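The Brick Wall That Comes on a Roll

Peel-and-stick has taken over the home desk, and the pencils are standing by

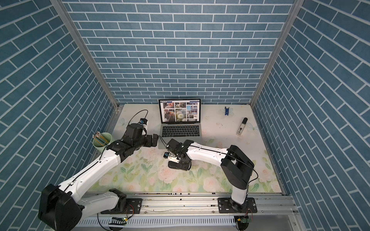 A reader in Plisley wrote to us after the spring issue to complain that she had papered the nook behind her desk in fake brick, that her sister had laughed at it for an entire lunch, and that she would do it again tomorrow. She wanted to know what we thought. She also wanted to know whether brick had to be brick-colored, having gone with gray and begun to doubt herself around the second panel.

It does not. Brick stopped having to be brick-colored at about the moment it stopped having to be brick. The blue kind is my favorite, a slate blue with thin white lines for grout, laid in the staggered pattern any mason would recognize and no mason has ever been asked to build in a spare bedroom. It makes no serious attempt to fool you. You look at it and think "wallpaper," and then you think "nice," and you get on with your email.

I have spent a good part of this year looking at other people's small desks, and I can report that the corner is where everyone is putting their money. The rest of the house can go its own way. The sofa may be held up by a dictionary. But the three feet of wall behind the laptop has been considered, sampled, slept on and finally covered, usually on a Sunday, by two people who were speaking to each other when they started.

The math is friendly. Plekari, which sells the stuff by the roll, offers 145 patterns at last look, and I have scrolled through every one of them when I was supposed to be writing this. There is brick in most of the colors of a paint store. There is marble, there is birch forest, there is a bookshelf pattern for people who would like to be thought of as readers from a distance. One desk's worth of wall takes a roll or two. A real brick wall takes a truck and a conversation with the people downstairs.

Then comes the matter of what goes under things. Hard patterns on the wall seem to make people want flowers on the flat. Pink roses, pale green leaves, a few white butterflies so faint you could miss them until you've owned the thing for a month. By any rule I was ever taught, roses do not go with masonry. My grandmother's house had both, though, the roses on the inside and the masonry on the outside, and she never felt she owed anyone an explanation. Put them together on a desk and they get along better than most office mates. The blue holds still, the pink wanders, and the off-white behind the flowers keeps the whole business from turning into a tea shop.

A pale mat has its price. It will collect scuffs and small dark specks, and it will collect them from sources you cannot identify. I wiped mine with a damp cloth, then with a cloth and dish soap, then with a cloth and some language. The specks and I have reached an understanding. If you need a spotless surface, buy a dark one, and you can spend your evenings looking at the dust.

Now, the pencils. I have yet to meet a decorated desk without a cup of them, and I have yet to see anybody take one out. They are yellow, or plain wood, and they stand eraser end up in a cup of some gentle color, leaning all to one side like commuters on a curve. Liver, a stationery shop two doors from the Plisley bus station and the owner of the least appetizing name in retail, sells a pale green cup that goes out the door as fast as they can unpack it. The shop tells me it moved 4,000 pencils last year. I asked what people were writing with them. There was a pause on the line.

I don't mean to be superior about this. My own cup is full. I type all day on a silver laptop, like everyone else, and when I want to remember something I email it to myself and then lose the email. But a pencil in view suggests that a thought might arrive at any moment and need catching, and I find I sit up a little straighter for it. A pen cup doesn't do this. A pen cup suggests forms.

The laptop is the one piece of furniture on the desk that changes its looks by the minute, which makes it hard to decorate around. You can match your wall to your mat and your mat to your cup, and then you open a page of photographs and there's a patch of orange where your scheme had none. A dandelion gone to seed, on the other hand, goes with everything. I bring this up only because I have heard a grown man describe choosing his wallpaper to suit his wallpaper, and it took me far too long to work out which was which.

Some practical notes, gathered at cost.

Start your first strip in the back corner and check it with a level. Brick is merciless about this. A floral can drift downhill for a yard before anyone sees it, but a crooked course of brick will be the first thing you notice every morning until you move.

If your nook has side walls, paper those too. Stopping at the back gives you a stage set.

Buy one roll more than you need. Ham, the discount outlet off the highway, took back my unopened one with no fuss. Plekari wanted a form.

Leave four inches behind the laptop for the cord.

The reader in Plisley has written again. She's keeping the gray. Her sister has asked for the name of the pattern.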